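Can It Clear the Table Yet?
Final report, Robotics in Daily Life project course, Stirham
Rafia Rajput

1. Why I picked this

My original proposal was a robot that could clean a bathroom. My supervisor wrote "which part of it?" in the margin, and by the end of our meeting the answer had shrunk to picking small things up off a table and putting them into a bin. I was a little hurt. I had pictured mirrors and grout. Having now spent a term on small things and bins, I would like to thank my supervisor for her restraint and admit that the bin was plenty.

The question in my title is one people keep asking me at family dinners, usually while holding a plate out in my direction. They have seen the videos. A robot folds a shirt, a robot makes coffee, there's music, and everyone wants to know when theirs is coming. I wanted to be able to give them an answer with something behind it, even if it only covered the kind of clutter you find on a bedside table or next to a bathroom sink.

2. The task

I did the work in the Windard lab, a big shared workspace where the heating and the lights are each controlled from somewhere else. The job I gave the arm is simple to say out loud. There are small containers on a table. Pick one up, carry it over to a bin, let go of it inside the bin. Repeat until the table is clear or the time is up. I allowed 60 seconds per object, which felt generous when I wrote it down.

A person does this without looking, often while on the phone. I tried it myself for comparison and found the hardest part was remembering that I was supposed to be timing it.

I chose containers over dishes or clothes for three reasons, one of them good. The good one is that a container is closed, so when it falls over you pick it up and carry on. The other two were that I had containers at home and that I didn't want to do laundry.

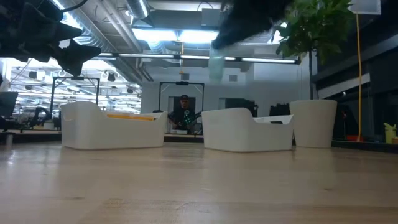
Storage bins turned out to deserve a section of their own in my notes. When you are planning a project you think of a bin as a hole with a target painted on it. For an arm it is also a wall, and the wall is a different height depending on which side you come from. My first version of the drop position was a single point above the middle of the bin, reached in a straight line. The straight line was a lovely idea. It took the object directly into the tall end, where it hung on bravely for a moment and then went somewhere else.

The fix was to go up first, across second, and down last, like somebody carrying soup past a toddler. It costs time on every single trip. I tried to shave it down later and each time got a nice loud reminder of why it was there.

3. How the arm learned it

I didn't program the grasps by hand. I used a method called learning from demonstration, where a person steers the arm through the job many times and a model is trained to copy what they did. I collected 478 demonstrations. I had been told that this would be the boring part, and I can confirm it. By the end I was reaching for my own toothbrush in the mornings with a sort of careful swooping motion.

Two things I would do differently. The first is that I got better as I went along, so my early demonstrations are hesitant and full of small second thoughts, and the late ones are quick and a bit smug. The model learned from both. There are runs where it comes down confidently, stops just above the object, dithers in a manner I recognize as mine from the first week, and then finishes in style.

The second is that I was tidy. I put the objects down nicely, with space between them, mostly in the half of the table I could reach without standing up. Real tables are not set out by someone who wants the robot to pass. I noticed this in April, which was late to be noticing it.

4. Testing

I ran 200 test attempts after training was finished and scored each one on the Holzer scale, our course's own grading sheet for manipulation projects. It runs from "did not move" to "would let it do this in my kitchen." Between them are several levels that amount to different kinds of dropping. I also kept a written log, which came to 2588 words and has more sighing in it than a log should.

The short version is that more attempts worked than failed, and that which ones worked depended heavily on how the object was sitting. I'll take the main cases in turn.

Standing up. Upright bottles were the best behaved. The gripper comes down on either side, closes, and lifts. When it went wrong it was usually a nudge on the way in: one finger arrived before the other and pushed the bottle over, which converted it into the next case.

Lying down. A tube on its side has opinions. If the fingers close across it, fine. If they close at a slant, it swivels between them as it goes up and arrives at the bin pointing in a direction no demonstration ever covered. A few rolled. The worst were the ones that rolled slowly, with the gripper following along behind at a polite distance, like a person chasing a hat and hoping not to be seen doing it.

See-through. This was the category I had not planned for at all. Frosted and tinted plastic is hard for a camera to pin down, especially under bright ceiling lights on a surface with some shine to it. Where does the tube stop and the table start? I could tell, with my face a foot away. The model was often happy to grasp at the part it could see best, which was whichever end was more solid, and then be surprised by the leverage of the rest. 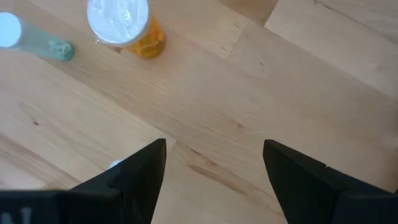
The wrist camera helped with this more than any change I made to the training. From the outside, a grasp that is slightly off looks the same as a grasp that is fine, right up until it doesn't. The close view shows how the fingertips line up with the thing they are going for while there is still time to shift over. When I trained a version without it, as a comparison, the arm became noticeably worse at anything lying down and started to close its fingers on air with real conviction.

It does have a blind side. The fingers themselves take up a good part of what the camera sees, so a small object tucked in close to one of them can be mostly hidden at just the moment you would like to know about it. I lost several attempts that way and blamed the lighting for at least two before I checked.

5. What would matter in a real home

My table stayed where it was. It was never sticky, and I never put anything on it that should not be tipped upside down. Nothing in my project can read a label, so it has no view on whether a given bottle belongs in the trash, the medicine cabinet or a suitcase. It puts things in the bin because the bin is the only idea it has. I think this is the real distance between what I built and a chore. The picking up is the part we practice in labs, and when my mother clears a table most of the work is deciding: this is mine, this is yours, this is from last month, why is this here.

There is also the matter of supervision. During testing I sat within reach of the stop button for every attempt, and I used it. A helper that needs a second person beside it, paying closer attention than the job itself would take, is familiar to anyone who has baked with a four-year-old.

A classmate's group looked at the same question for shop floors, in a project they called Clerkell, and they came out more cheerful than I did. In their setup the same part shows up in the same tray facing the same way. I asked what happened when it faced the other way. They said they had agreed not to do that.

6. Answer, for use at family dinners

For small closed containers, spaced apart, upright, on a table it already knows, with me sitting there: yes, mostly, and slowly. For the table as my family leaves it: no. I would believe a home version sooner for narrow jobs with a fixed setting, such as moving clean cups from one rack to another, than for general tidying.

If another student takes this over next term, start with messy demonstrations and get to the lying-down tubes early. Try changing the grip height for see-through objects before you try anything clever with the model. The drop path is in the settings file under "soup." Please leave the extra lift in it.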